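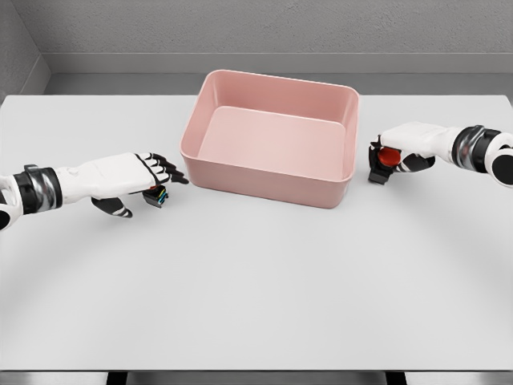 2/13/25, sim bench, two-arm bin task

Controller comparison, round two. Same arms, same hands, same pink bin, two controllers: the stock position controller, and the compliant one Thabiso has been promising us since July. He calls it Grollero. I've stopped asking what it stands for.

Left hand was the easy half, or so I wrote in the plan. Fingers long and nearly flat over the block, back of the hand up, thumb low on the near side. Right hand gets the curled grasp with the fingers well bent. I wanted both postures in one scene so that a controller can't look clever by being good at only one of them. Palesa says this is unfair to the controllers. Palesa wrote neither of them.

Stock controller, 35 episodes. It goes exactly where you tell it, including into the block. With the flat left hand it tends to arrive a hair low and shove the item toward the bin wall, where it then stays, because the planner won't go near the lip. The curled right hand did better. Contact forces on the right thumb look like a seismograph. Saved the plots, will not be showing them to Charmaine before lunch.

Grollero, 35 episodes, same seeds. Much quieter at contact. Also much slower, and it has a habit of settling against the item and considering its options. In 6 episodes it considered them until the timeout. Thabiso says the stiffness ramp is conservative by design. I have set it to less conservative by design and will rerun tonight.

Things that bit me:

- Friction on the fingertips was still at last month's value for the first batch. Threw that batch out. Please stop editing the shared config, Jacobus (I know it was me, but please stop anyway).
- Thumb joint limits differ between the left and right hand files. One was mirrored and one was "mirrored." Fixed in the branch, not merged.
- Bin yaw is randomized a little, and the drop pose was computed from the unrotated bin. Fine when the bin sits straight. Less fine for the right arm, whose wrist ends up over the lip. Lesego has a patch that reads the bin pose at reset.
- Episode 233 in the old log won't replay. Leaving it alone.

Nothing here says much about the real hands yet. Contact in this simulator is polite in ways the hardware isn't, and the fingertips don't wear. I'd still take Grollero over stock for the first bench trial, with the ramp shortened and somebody's thumb over the stop button.

To do:

- rerun Grollero, stiffness ramp at half
- merge the thumb limits before anyone trains on the wrong ones
- side view render at the moment of contact, the overhead angle hides the items too well
- ask Charmaine which number she wants in the table, success or time, before I make a table with both and get asked for a third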